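Home | Courses | Textile Care | Handouts | Glossary | Contact

Flirkness Institute of Household and Textile Studies
Prepared by Nimal Siddiqui, Textile Care Section
June
Reading time: 5 minutes

TEXTILE CARE, UNIT 5
Folding Knit Garments: Preparation of the Cloth

This handout accompanies the practical session on T-shirts and other light knits. Students should read it before the session and bring it with them to the work table.

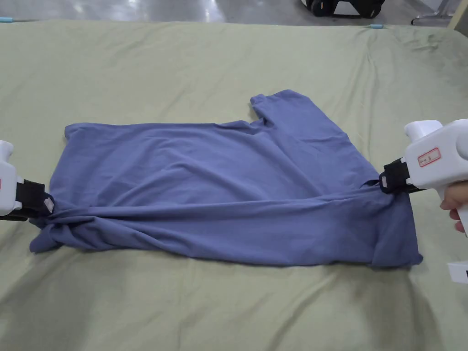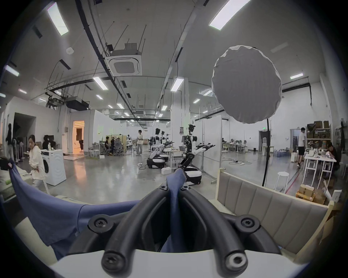
Knit fabric is made of interlocking loops. For this reason a T-shirt stretches, curls at its cut edges, and takes on the shape in which it was last left. A woven shirt has a collar, a placket, and a yoke that help the folder find the center line. A T-shirt offers only its shoulder seams, side seams, and hem, and these must be located before any fold is attempted. The blue-gray shirt on the green sheet shows the usual difficulty: the center of the body is fairly smooth, while the lower band of fabric is gathered into a long roll of wrinkles and one end is twisted into a bundle. A fold made over such a roll will hold the roll inside it. The cloth must first be opened.

1. The work surface

The surface should be flat, clean, and large enough to take the garment with both sleeves extended. A plain fabric cover is preferred to a bare tabletop for jersey, as it provides a slight grip and keeps the lower layer from sliding while the upper layer is being adjusted. The cover should be of one color and should contrast with most garments. It must be smoothed before the garment is placed on it. Wrinkles in the cover are easily mistaken for wrinkles in the shirt.

2. Opening the garment

Students often pull from the middle of the cloth. This lengthens the knit without removing the twist. The following order is to be used in the practical session.

a. Find the two shoulder seams. Lift the garment by these points and allow the body to hang.
b. If the body turns to one side, follow a side seam from the underarm down to the hem and turn the hem until the seam hangs straight.
c. Lower the garment so that the hem meets the surface first and the shoulders last.
d. Release any gathered fabric by drawing it outward along the hem, working from the center to each side seam.
e. Lay both sleeves flat. A sleeve that stands up from the body is usually caught under the shoulder and should be drawn out from beneath.
f. Check the hem corners. A corner that drops below the line of the hem indicates that the front and back layers are not aligned.

Smoothing is done with the flat of the hand, in one direction, with light pressure.

3. The standard fold

With the garment face down, fold one side toward the center, with the fold line starting midway along the shoulder. Turn the sleeve back so that it lies within the folded side. Repeat for the second side. The two folded sides should be parallel and of equal width. Bring the hem up to a point just short of the neckline, then fold in half again. The Hirano method, covered in Unit 6, uses the same preparation but differs in the final two folds.

4. Common faults

Uneven width: the side folds were not started at the same distance from the neck.
Bulk at one end: gathered fabric at the hem was not released before folding.
Diagonal creases across the front: the body was twisted when it was laid down.
Stretched neckline: the garment was lifted by the collar and not by the shoulders.

5. Assessment

Each student will fold up to 86 garments over the course of the unit, drawn from the Sillport teaching collection. The final piece is submitted unpressed. Preparation and folding are graded separately, and a neat fold made over a twisted body will not receive full credit for preparation.

Required reading: Jevlow Manual of Textile Care, chapter 2 and the table on page 198.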